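3.2 Collection of demonstrations

Demonstrations were collected at the Orkville laboratory by remote control. The operator sat at a desk facing away from the robot and moved a hand-held controller, whose position was copied to the arm after a short smoothing step. A trigger on the controller opened and closed the gripper. Operators worked from two video streams, one from a fixed camera behind the arm and one from a small camera mounted at the wrist, and received no sense of touch.

The protocol called for 200 demonstrations of each task. Each operator was given 80 practice attempts before any recording was kept, a figure settled on after an earlier trial in which the first recordings from new operators were found to contain long pauses and repeated corrections. Practice attempts were stored separately and were not used in training. After removal of recordings with dropped video, the full collection held 3,048 demonstrations across all tasks and both sites, the second site being the Wainwright annex.

Clear objects were included on purpose. Earlier work with the Pronix controller had relied on opaque blocks and cups, for which the outline is easy to recover from colour alone. A clear wall offers no such outline. Its apparent edge shifts with the lighting, and whatever is behind or inside it may be mistaken for the object itself. Figure 3 gives a wrist camera view from this part of the collection.
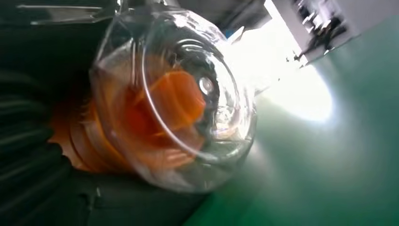
Why were the demonstrations given by remote control when the arm could have been guided by hand?
Guiding the arm by hand places the demonstrator's own hands and forearms in the camera views, and a policy trained on such video may come to depend on them. Remote control keeps the recorded views close to those the robot will have when it works alone.

Figure 3. Wrist camera view of a clear, dome-shaped container with an orange base, held in the gripper. An orange object is visible through the wall. Glare on the green surface beside the container merges with the highlights on part of the rim.

Glare of the kind shown in Figure 3 was left in the collection. Lamps were not moved between recordings and blinds were left as the operators found them, so that the range of brightness would be similar to that of an ordinary working room. Recordings were rejected for bright reflections only where the operator reported having lost sight of the object in both streams.

Hand guidance was retained for one purpose. At the start of each task, K. Mridha moved the arm by hand through a single slow pass, and the joint positions were used to set the limits of the workspace. These passes contain no video and do not form part of the training data.

Each recording was then labelled with the task, the operator and the point at which the gripper first closed. Labels were produced with the Dikow annotation tool and checked against the gripper signal. Where the two disagreed, the gripper signal was taken as correct. The resulting labels were used to divide each demonstration into an approach phase and a handling phase, which are treated separately in Section 4.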